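3장. 첫 시연 녹화하기

그리퍼 두 개를 작업대에 연결하고 전원까지 확인하셨다면 이제 가장 재미있는 단계입니다! Plindden 핸드헬드 키트는 손에 쥐고 움직인 동작을 그대로 학습용 시연으로 저장합니다. 처음 잡으면 조금 어색하지만 몇 번만 해 보면 손가락 대신 집게로 천을 만지는 감각이 금방 붙습니다. 이 장에서는 수건 하나로 첫 시연을 녹화하고 저장하는 데까지 진행합니다.

3.1 시작하기 전에

1. 본체 앞면의 상태등이 초록색인지 확인합니다. 주황색이면 2장의 연결 절차로 돌아가세요.
2. Tondcombe 앱을 열고 [새 세션]을 누릅니다.
3. 작업 이름을 입력합니다. 나중에 검색할 일이 많으니 "수건정리_01"처럼 물건과 번호를 함께 쓰는 편이 편합니다.
4. 왼손용 그리퍼(L 표시)와 오른손용 그리퍼(R 표시)를 각각 쥐고 방아쇠를 2회씩 당깁니다. 앱 화면의 L, R 막대가 따라 움직이면 정상입니다.

참고: 막대가 서로 반대로 움직이면 [설정] > [좌우 할당]에서 바꿔 주세요. 케이블을 뽑아 다시 꽂을 필요는 없습니다.

주의: 방아쇠를 당길 때 집게 사이에 손가락을 넣지 마십시오. 보정 중에는 다른 사람이 작업대 위로 손을 뻗지 않게 해 주세요.

3.2 물건과 케이블 배치

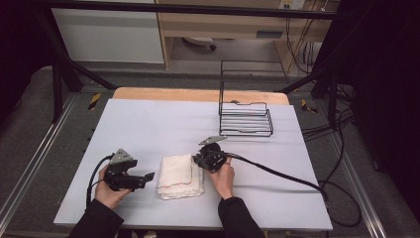 첫 작업으로는 수건만 한 것이 없습니다. 부드러워서 집게가 조금 빗나가도 다치는 물건이 없고, 집는 위치에 따라 결과가 눈에 띄게 달라져서 시연의 좋고 나쁨을 배우기에 딱 좋거든요. 밝은 회색 보드 가운데에 접은 흰 수건을 놓고 검은 철제 랙은 오른쪽 뒤편에 두면, 두 그리퍼를 수건 양옆에서 움직일 자리가 넉넉하게 나옵니다. 오른쪽 그리퍼는 세워서 집게가 아래를 향하게, 왼쪽은 눕혀서 집게가 보드 가운데를 향하게 잡아 보세요. 수건 단에 빨간 박음질 선이 있으면 녹화를 되돌려 볼 때 어느 모서리를 집었는지 알아보기 쉬우니, 무지 수건보다 이런 수건을 권합니다.

1. 수건을 접어 보드 가운데에 놓습니다.
2. 랙을 놓습니다. 팔을 뻗었을 때 어깨가 들리지 않는 거리가 좋습니다.
3. 케이블은 보드 바깥쪽으로 넘깁니다. 양손을 크게 움직여 보고 당기는 느낌이 있으면 여유를 더 줍니다.
4. 소매가 헐렁하면 손목 밴드로 고정합니다.

주의: 바닥으로 내려간 케이블을 의자 바퀴로 밟지 않도록 하십시오. 피복이 눌린 케이블은 즉시 교체해야 합니다.

3.3 녹화

1. 양손을 시작 위치에 두고 잠시 멈춥니다.
2. 오른쪽 페달을 밟습니다. 짧은 신호음이 나면 녹화가 시작됩니다.
3. 수건의 한쪽 모서리를 집고, 반대쪽 손으로 받친 다음 랙으로 옮깁니다.
4. 수건을 놓고 양손을 시작 위치로 되돌립니다.
5. 페달을 다시 밟아 녹화를 끝냅니다.

참고: 빠르게 할 필요가 전혀 없습니다. 평소 빨래를 정리할 때보다 한 박자 느리게, 대신 멈칫거리지 않고 이어서 움직인 녹화가 학습에 훨씬 잘 쓰입니다. 실수로 수건을 떨어뜨렸다면 그대로 다시 집으세요. 회복 동작이 담긴 시연도 아주 귀한 자료입니다.

3.4 확인과 저장

녹화가 끝나면 앱이 재생 화면으로 넘어갑니다. 집게 궤적이 색 선으로 겹쳐 보이는데, 자기 손이 지나간 길을 이렇게 되짚어 보는 일이 꽤 중독성 있습니다.

1. 궤적 선이 중간에 끊긴 곳이 없는지 봅니다.
2. 문제가 없으면 [보관], 다시 하고 싶으면 [버리기]를 누릅니다.
3. 물건을 처음 자리로 돌려놓고 3.3을 반복합니다. 놓는 각도를 매번 조금씩 바꾸세요.

기본 저장 공간에는 시연 1000건까지 들어갑니다. 확장 모듈을 끼우면 한도가 2000건으로 늘어나며, 끼우는 방법은 6장에 있습니다.

3.5 자주 겪는 문제

신호음이 나지 않음: 페달 연결을 확인하고 앱의 음량을 올립니다.
궤적이 튐: 그리퍼 위쪽 금속판의 나사가 풀렸을 수 있습니다. 동봉된 렌치로 조인 뒤 보정을 다시 하세요.
집게가 천을 놓침: 집게 끝을 마른 천으로 닦고, 모서리 대신 접힌 면을 집어 봅니다.

3장 개정: 2025년 7월 30일
작성 Roxana Valderrama, 검토 Jairo Salazar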